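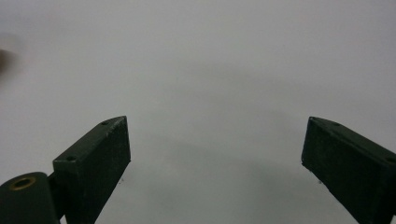

Vutenholm work table, light gray top. Four stars, would be four and a half if they let me.

Quick one as I keep getting asked. Had it since September, used every day, mostly for sewing patterns, sometimes for dinner. Bought from Skindia, the big store by the highway, not online. Online they wanted extra for delivery and the box does fit in a hatchback with the seats down. Just.

The top. Plain gray, smooth, no fake wood grain, no speckle. Wanted white first. Glad I didn't, white shows every thread and this hides most of the lint. Chalk wipes off with a damp cloth. Tailor's wax does not, or not the first time. Dish soap, wait a minute, wipe again, gone. Red pen left a pink shadow for two days and then I stopped seeing it. Coffee fine. Turmeric I haven't tried and don't want to.

Very little glare, which I cared about more than I thought I would. My old table was a glossy thing from Nanness and in the evening with the lamp on I had to lean sideways to see my pencil lines. Here I can leave the lamp where it is.

Fabric slides. Good for feeding a long piece to the machine, bad for cutting slippery lining. I put a cotton sheet down for lining and it stays put well enough. If you only ever cut silky stuff maybe get something with a bit of tooth to it.

Assembly. Box says 45 minutes. Took me an evening, with a break for soup. Lingyun Xiao from downstairs held the top while I did the last leg and you do want a second person for that part. The instructions are pictures only and step six has the bracket drawn upside down, or I read it upside down, either way I took it off and did it agian. Use your own hex key. The one in the bag is soft and rounded off on me before I was done.

Legs. Fine. Steel, powder coated, adjustable feet. My floor slopes toward the window and the feet took care of that with room to spare. A bit of sway lengthwise if you lean hard on one end. Tightened everything after a week, better, not perfect. Sewing machine at full speed — you feel it in the far end, a mug of pins will walk. Moved the pins.

Edges. My one real gripe. Front edge is sharp-ish where your forearms go. After a long session I had a line across both arms. Tracey Treloar has the same table and sanded hers lightly, says it's much nicer, but then you've touched the finish and I guess the warranty is over. I stuck felt tape along mine. Looks okay. Collects lint.

Also the corners dent. Caught one with the vacuum, small chip, dark underneath. Would of been nice to get a touch-up pen in the box for this money.

Weight limit is printed as 800 lb on the label under the top, evenly spread. No idea, never going to test it. I have sat on it to change a bulb and nothing creaked.

Price. I paid 456 with the November coupon pending and then didn't get the coupon, long story, customer service was polite and no use. The Liao one with drawers is 869 and I went back and forth over that for ages. The drawers are nice. Top is the same size though, and the drawers sit right where my knees go. Put a rolling cart under this one instead and came out way ahead.

Would I buy it again, yes. With the felt tape already in the basket.

Edit, someone asked about clamps. A regular quilting clamp fits over the edge, the fat woodworking kind too. Put a scrap of cardboard under the jaw or you'll get a mark.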